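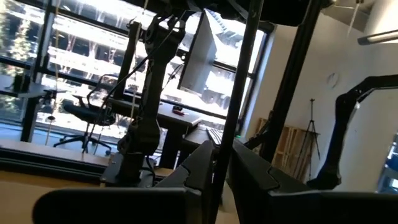
**Barkwood 목공·작업실 게시판 > 상판/테이블**

## 원목 집성 상판, 오일 마감이 정말 그렇게 좋습니까

**창가석** (글쓴이)

작업실 테이블 상판을 바꾸려고 두 달째 글만 읽고 있습니다. 읽을수록 믿음이 안 갑니다. 후기마다 "따뜻한 결", "손에 닿는 느낌" 이런 말만 있고, 창가에 두고 삼 년 쓴 사람이 어떻게 됐다는 얘기는 거의 없더군요.

조건은 이렇습니다.

- 창이 크고 낮에 해가 많이 듭니다. 블라인드는 건물 규정상 마음대로 못 답니다.
- 상판 위에 철제 프레임 선반을 올려서 2단으로 씁니다.
- 장식용 스탠드나 봉처럼 바닥이 둥글고 무거운 물건을 자주 옮깁니다.
- 커피는 다들 마십니다. 받침 쓰라고 해도 안 씁니다.

Plumholm 집성 상판에 Rarklow 오일 조합을 제일 많이 권하시던데, 상판 견적만 961유로 받았습니다. 이 돈이면 합판에 멜라민 붙인 걸 사서 삼 년마다 새로 깔아도 남습니다. 설득 좀 해 주십시오. 광고 문구 말고 써 본 얘기로요.

---

**Velimir Angelovski**

그 조합으로 사 년째 씁니다. 문제없습니다. 오일은 일 년에 두 번 바르고, 사포는 240방으로 한 번 밀고 시작합니다. 창가면 색이 변하긴 하는데 전체가 같이 변하니까 신경 안 쓰입니다.

961이면 비싸게 부른 것 같네요. 두께가 얼마짜리입니까?

---

**창가석** (글쓴이)

> 전체가 같이 변하니까

이 부분이 제일 안 믿깁니다. 위에 선반을 올려 두면 그 아래는 해를 덜 받지 않습니까? 나중에 선반을 치우면 자국이 네모나게 남을 텐데요. 두께는 견적서에 안 적혀 있습니다. 물어봤더니 "표준"이라고만 하더군요.

---

**낮은의자**

저도 의심하는 쪽입니다. 저희는 키보드를 늘 같은 자리에 뒀는데 일 년 지나서 들어 보니 그 밑만 색이 달랐습니다. 선반은 더하겠지요. 갈아 내면 없어진다고들 하는데 상판 전체를 밀어야 티가 안 납니다. 그걸 작업실 한가운데서 하라고요? 먼지는 누가 치우고요?

그리고 반사 얘기는 왜 아무도 안 하는지 모르겠습니다. 오일이 무광이라고 해도 낮은 각도로 해가 들면 번들거립니다. 앉아서 보면 꽤 거슬립니다.
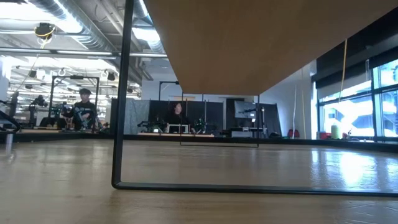 저는 그래서 모니터를 창 옆으로 돌려놓고 씁니다. 정면으로 두면 오후 세 시쯤부터는 상판에서 올라오는 빛 때문에 눈이 피곤합니다. 판매처에서는 이런 말 절대 안 해 줍니다.

---

**Teodora Grgić**

낮은의자 님 말씀에 반은 동의하고 반은 아닙니다.

반사는 마감보다 결 방향 영향이 큰 것 같습니다. 저는 결을 창과 나란하게 놓았다가 90도 돌렸는데, 같은 오일인데도 눈이 훨씬 편해졌습니다. 물론 측정한 건 아니고 제 눈으로 느낀 겁니다.

자국은 맞습니다. 남습니다. 다만 선반을 십 년 동안 안 옮길 거면 그게 왜 문제인지는 잘 모르겠네요.

---

**창가석** (글쓴이)

십 년 동안 안 옮길 자신이 없어서 여쭤보는 겁니다. 저희는 자리를 계절마다 바꿉니다.

결 방향 얘기는 처음 듣습니다. 혹시 돌리면서 모니터 위치나 의자 높이도 같이 바꾸신 건 아닌가요? 그러면 결 덕분인지 다른 것 덕분인지 알 수가 없어서요.

---

**Teodora Grgić**

의자는 그대로였고 모니터는… 조금 옮겼던 것 같습니다. 인정합니다. 그래도 차이는 있었습니다.

---

**Nermina Stan**

저는 상판보다 철제 프레임 쪽이 걱정입니다. 원목 위에 얇은 쇠막대를 바로 얹으면 무게가 그 선 하나로 다 갑니다. 우리는 Crabtree 선반을 썼는데 모서리가 둥글게 꺾인 프레임이라 보기에는 좋습니다. 그런데 여섯 달 뒤에 밀어 보니까 상판에 홈처럼 눌린 줄이 생겨 있더군요. 침엽수 집성이었던 걸 감안해도 실망스러웠습니다.

펠트를 붙이면 된다고들 하는데 펠트는 먼지를 물고, 그 먼지가 사포가 됩니다. 저는 폭 10mm짜리 코르크 띠를 잘라서 깔았습니다. 보기 싫다는 사람도 있는데 눌린 줄보다는 낫습니다.

---

**Velimir Angelovski**

침엽수로 하고 눌렸다고 하시면 그건 선반 탓이 아니지요. 참나무나 물푸레로 했으면 안 눌립니다.

---

**Nermina Stan**

안 눌린다고 단정하시는데, 그 위에 뭘 얼마나 올리셨습니까? 저희는 선반에 프린터하고 공구함이 올라가 있었습니다. 화분 하나 올려놓고 사 년 멀쩡하다는 얘기라면 비교가 안 됩니다.

---

**Velimir Angelovski**

스피커 두 개하고 책입니다. 화분은 아니고요. 그래도 프린터보다 가볍다는 건 맞습니다.

---

**Heiðrún Ingvarsson**

중간에 끼어듭니다. 작은 행사 꾸미는 일을 해서 테이블 위에 물건을 올렸다 내렸다 하는 게 일인 사람입니다. 창가석 님 조건 중에 세 번째가 제일 상판을 망가뜨립니다. 해도 아니고 커피도 아니고 옮기는 물건 바닥입니다.
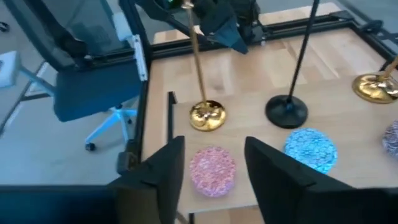 상판에 나는 흠집은 거의 다 끌어서 생깁니다. 들어서 놓으면 되는데 바쁘면 다들 밉니다. 특히 봉 스탠드처럼 키가 큰 건 손잡을 데가 봉뿐이라 잡고 끌게 됩니다. 금색 돔형 받침과 무광 검정 받침을 같이 세워 두면 다들 금색 쪽만 조심하는데, 둘 다 바닥 면부터 뒤집어 봐야 합니다. 같이 놓인 분홍색, 파란색 반짝이 원판 같은 것도 저는 의심합니다. 제가 써 본 반짝이 소품은 가루가 떨어졌고, 가루가 깔린 채로 뭘 끌면 그대로 긁힙니다. 한 개에 3,000원짜리나 비싼 거나 그 점은 똑같았습니다. 그리고 밝은색 집성목은 흠집이 덜 보인다는 말이 있는데 저는 반대였습니다. 검은 고무가 묻으면 밝은 나무에서 제일 먼저 보입니다.

---

**낮은의자**

고무 자국은 뭘로 지우세요? 지우개 스펀지 썼다가 거기만 허옇게 떠서 더 보기 싫어진 적이 있습니다.

---

**Heiðrún Ingvarsson**

지우개 스펀지는 연마재라서 오일층까지 벗겨 냅니다. 저는 마른 천에 오일을 조금 묻혀서 문지르고, 안 되면 800방으로 결 따라 두세 번만 갑니다. 그다음 그 자리만 다시 오일. 한 번에 완벽하게 지워진 적은 별로 없습니다. 두 번째에 대충 안 보이게 되는 정도입니다.

---

**창가석** (글쓴이)

솔직한 답변 감사합니다. "완벽하게 지워진 적은 별로 없다"는 말이 지금까지 읽은 후기 중에 제일 도움이 됩니다.

질문 하나만 더 드립니다. 그렇게 자주 옮기시면 애초에 멜라민이 낫지 않습니까? 왜 원목을 계속 쓰십니까?

---

**Heiðrún Ingvarsson**

멜라민도 써 봤습니다. 흠집은 덜 나는데 한 번 나면 끝이고, 모서리가 들뜨면 그쪽으로 물이 들어가서 붓습니다. 원목은 고칠 수 있고 멜라민은 버려야 합니다. 그렇다고 원목이 싸게 먹힌다는 뜻은 아닙니다. 제 시간까지 치면 비슷하거나 원목이 더 비쌉니다.

---

**Viorica Milošević**

계산이 다들 후하시네요. 오일값, 사포값, 하루 비워 두는 값까지 넣으면 원목이 무조건 더 비쌉니다. 예뻐서 쓰는 거면 예뻐서 쓴다고 하면 됩니다. 저도 예뻐서 씁니다.

Rarklow 오일은 통에 적힌 건조 시간을 믿지 마세요. 저희는 9월에 발랐는데 적힌 시간 지나고 종이를 올려 뒀다가 붙어 버렸습니다. 하루는 더 두셔야 합니다.

---

**Velimir Angelovski**

그건 두껍게 바르신 겁니다. 얇게 바르고 남은 걸 닦아 내면 적힌 시간이면 충분합니다.

---

**Viorica Milošević**

닦아 냈습니다. 세 번째 바르는 거였고 설명서도 읽었습니다. 환기가 안 되는 방이었던 건 맞고요. 그러면 설명서에 환기 조건을 써 놔야 맞지 않습니까?

---

**창가석** (글쓴이)

일단 정리 말고 결정한 것만 적습니다. 업체에 두께와 수종을 글로 적어 달라고 다시 요청했습니다. 또 "표준"이라고 오면 거기서는 안 삽니다. 그리고 자투리를 한 장 달라고 해서 반은 오일 바르고 반은 그냥 둔 다음, 위에 책을 한 권 올려서 창턱에 둬 볼 생각입니다. 색이 얼마나 변하는지는 제가 직접 보는 게 빠르겠습니다.

Nermina Stan 님, 그 코르크 띠는 양면테이프로 붙이셨나요? 테이프 자국은 안 남습니까?

---

**Nermina Stan**

프레임 쪽에만 붙이고 상판에는 그냥 닿게 뒀습니다. 그러니까 상판에 테이프 자국은 없습니다. 대신 선반을 밀면 띠가 벗겨지니까 옮길 때는 둘이서 드세요.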